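Studio Notes / Learning to Look / Winter

How to Spend an Hour with One Painting

Tags: slow looking, art at home

You don't need a museum ticket for this one! Pick a single picture, a postcard or a page from a library book, and prop it up where you eat breakfast. I used a snowy harbor by Busisiwe Fourie that I bought in Setville last August, and I'm still finding things in it.

Set a timer for 23 minutes and put your phone in another room. Start with the darkest shape and follow its outline slowly with your eyes. Then look for the smallest bright spot. Write down whatever comes (mine was mostly questions about the boats). Have some tea, put on a little Górecki if you like, and go back for a second round.

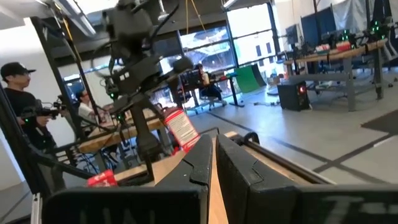 Color is my favorite part of round two, so save it up! Choose one hue that hardly appears and ask what the painting would be without it. You can practice this anywhere, even on a tangle of black machinery: one thin yellow cable, one little green light, and suddenly your eye has somewhere to go. Now try mixing that one color yourself, with whatever paints or pencils are in the drawer.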